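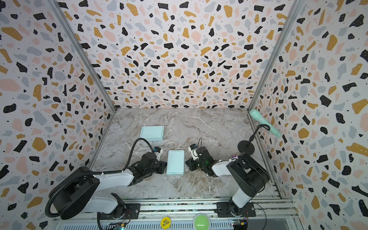 Pale blue boxes, terrazzo-patterned walls.

Small claims in Pellia County, part two: service and the hearing

Wed 2 July

Part one covered the demand letter and the claim form. To recap the numbers: I paid Thevar Flooring a deposit of $1,325 in January for Skutwood boards that were never delivered. The county cap for an individual filer is $3,000, so the claim fit with room for costs. The filing fee was $50.

Getting the defendant served

The clerk stamps the claim and gives you a hearing date, but does not deliver anything to the other side unless you pay for certified mail. I paid for it. The green card came back unsigned, and an unsigned card is not service in this county. The hearing had to be moved once.

For the second attempt I looked up the registered agent in the state business database. The shop trades as Thevar Flooring, but the legal name is Beron Interiors LLC, and the agent's address is a mail suite across town. I had named the wrong party. Fixing it took a one-page amendment, signed and filed before service. If you win against a trade name only, the bank may refuse the levy later on.

You can't serve your own papers. The server has to be an adult who is not a party to the case. Malathi Nair from my old office did it on her lunch break and filled in the proof of service the same day. File the original and keep a copy. The deadline is counted in calendar days before the hearing, and it is longer if the defendant is out of county.

What I brought

The packet ran to 8 pages, three copies of each: one for the judge, one for the defendant, one for me.

- Signed order form with the delivery date
- Bank record of the deposit
- Demand letter and mailing receipt
- Emails, printed in date order with the full headers
- Filed amendment and proof of service

I numbered the pages by hand in the lower right corner. The judge referred to them by number, so this saved time. Phone screens are not accepted as exhibits, and the notice does say so, in small type on the back.

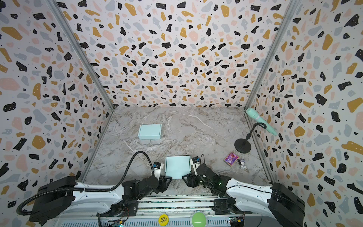 The hearing

Check-in was at the window, then a wait of nearly two hours. Elango Lobo appeared for the LLC. His position was that the deposit was nonrefundable. The judge asked him to point to that term in the order form. It was not on the form. He offered a printed store policy with no date and no signature, and she marked it and set it aside.

My part took a few minutes. She asked for the amount, the promised date, and whether I had bought the boards elsewhere. I had not. She took the case under submission, so there was no ruling from the bench.

The judgment

It came by mail: the full deposit plus the filing fee. Certified mail was disallowed on the first attempt, as it went to the wrong name. The defendant's time to appeal is still running, and I can't start collection until it ends. Part three will cover the writ and the bank levy, if it gets that far.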